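Goltora sidewalk delivery robot
Progress report to Nurer

Since the April report most of our time has gone into the crossing fault. Route planning is on schedule. Field trials in Harnville are still paused, and we do not expect to spend the trial budget this quarter.

The fault first showed up on a supervised run. The robot started across a marked crossing, stopped partway, and stayed there until the safety operator, Imelda Catacutan, took over by remote and brought it back to the curb. There was no contact with a vehicle or a pedestrian. Going back through the logs, Jyoti Rathore found 16 more stops of the same kind, all at corners where two crossings meet the sidewalk at different angles. The planner was switching from one set of stripes to the other after the robot had left the curb, and the safety layer read the change of heading as a loss of position.

We moved the work into simulation so it could be repeated without putting the robot in traffic. Masanobu Oda set up the test corner with one crossing straight ahead and a second running off to the right.

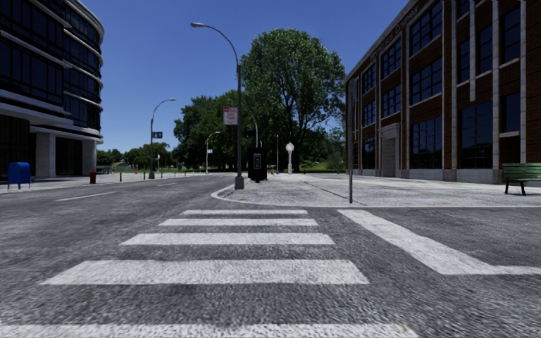

Harnville, September 3, 2018

The fault now reproduces reliably in the simulator. Two changes are in test. The first locks the chosen crossing before the robot leaves the curb. The second replaces the full stop with a slow return to the nearest curb - this one is not ready, and it still picks the wrong curb at times.

Vasanthi Pai has asked for six clean weeks in simulation before any outdoor run, and we have agreed. The Conceição site will wait for the same sign-off. We are asking Nurer to carry the unspent trial funds into next quarter.

Kelly Rezende
Project lead, Goltora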